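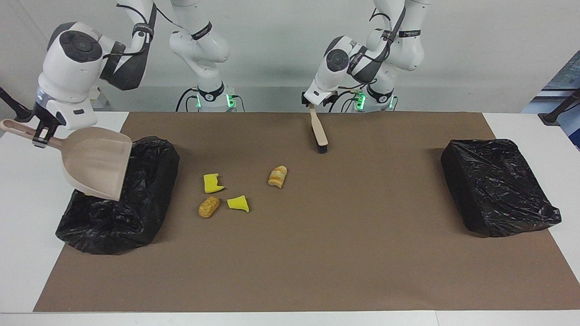 Dustpan over the brown paper, a bagged bin at each end.

How do I cover a craft table so cleanup doesn't eat my whole evening?

Posted by stodlow_paperdolls

Hi all! I run a little card-making and collage night in my dining room (November through whenever people get sick of me) and I'm losing my mind over the mess. We cut a LOT of paper. There are usually 4 of us, and by the time everyone goes home there are slivers of cardstock stuck to the table, glue dots on the table, glitter in the butter dish, you name it.

So far I've tried a plastic tablecloth from the party store, which slides around and got sliced to ribbons the first night, and old newspaper, which left ink on my one white tablecloth. I've been looking at brown paper on a roll, but is it a waste to throw it out every time? And do I need one trash can or two? My sister swears by two and I think she just likes buying trash cans.

My table is a white laminate thing and it shows everything. Budget is small. I'd also like to be done by 10 pm for once. Thanks!!

Posted by Salim Rashidi

I did this for years with a bookbinding group, so let me save you some grief. Brown paper is the way to go, and you don't toss it every time. Tape it on the underside of the table, not on top (tape on top catches scraps and you'll be picking at it forever). I get 3 sessions out of a sheet before it's too gluey, and then it goes out with the trash. If somebody spills a whole jar of paste, okay, that one goes early.

Get the heavy kind. Thin wrapping paper tears the first time an elbow drags across it. Mine comes off a roll 33 inches wide, so two strips cover the table with some overlap down the middle. Put the overlap so it faces away from you when you sweep or you'll push all the bits right under it. Ask me how long it took to figure that out.

Your sister is right about the bins, sorry. One on each end of the table. People will drop scraps in a bin if they can reach it, and they won't if they have to stand up. I line mine with black bags, folded down well over the rim, and I keep a spare bag in the bottom of each one for next time.
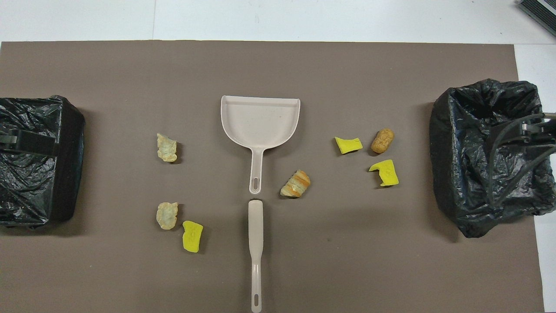 Two lined bins with the scraps and tools in between, on a brown mat.

One more thing, get a dustpan that lives with the craft stuff and never touches the kitchen floor. Hold it just under the table edge and brush toward you. For glitter, I gave up and banned it.

Posted by Muriithi

just use a shower curtain. works fine

Posted by otton_glue_gal

Shower curtain is okay for paint but I wouldn't cut on it! I switched from paper to a big mat last winter and I like it better than I expected. It lies flat, it doesn't crackle when people lean on it, and I just wipe it down and roll it up behind the couch. It did cost more than a roll of paper, so if money's tight start with Salim's way and see if you get sick of the taping.

For glue dots on the white table, try a little cooking oil on a rag, leave it while you do the dishes, then soap and water. Try it in a corner first. I used a butter knife once and there's a scratch by my chair that I've been hiding with a coaster ever since.

Also if you want to be done by 10, stop cutting at 9:30. My group grumbled for 2 weeks and then got used to it.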